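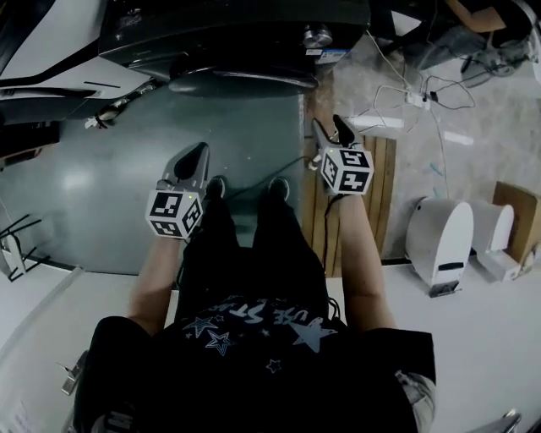

Redaktion: Weronika Ostrowski, Servicestelle Bibliotheksausweis Kurnitz

Häufige Fragen zu Ausweis und Ausleihe

Wer kann einen Bibliotheksausweis beantragen?
Antragsberechtigt sind alle Personen mit Wohnsitz in Kurnitz oder im Ortsteil Cukach. Kinder können ab 6 Jahren mit schriftlicher Zustimmung einer erziehungsberechtigten Person angemeldet werden.

Welche Unterlagen sind vorzulegen?
Erforderlich ist ein gültiger Personalausweis oder ein Reisepass mit Meldebestätigung.

Wie viele Medien dürfen gleichzeitig vorbestellt werden?
Zulässig sind fünf Vorbestellungen je Ausweis. Bereitgestellte Medien werden sechs Öffnungstage zurückgelegt.

Kann die Leihfrist verlängert werden?
Ja, sofern keine Vorbestellung vorliegt. Die Verlängerung erfolgt über das Benutzerkonto oder am Schalter.

Ist der Magazinbestand zugänglich?
Titel mit Erscheinungsjahr vor 2000 werden auf Bestellung ausgehoben. Bei Eingang bis 11 Uhr liegen sie am folgenden Öffnungstag bereit.

Was ist bei Verlust des Ausweises zu tun?
Der Verlust ist unverzüglich zu melden, damit das Konto gesperrt werden kann. Zuständig ist Frau Yu-na Wang, Durchwahl 172.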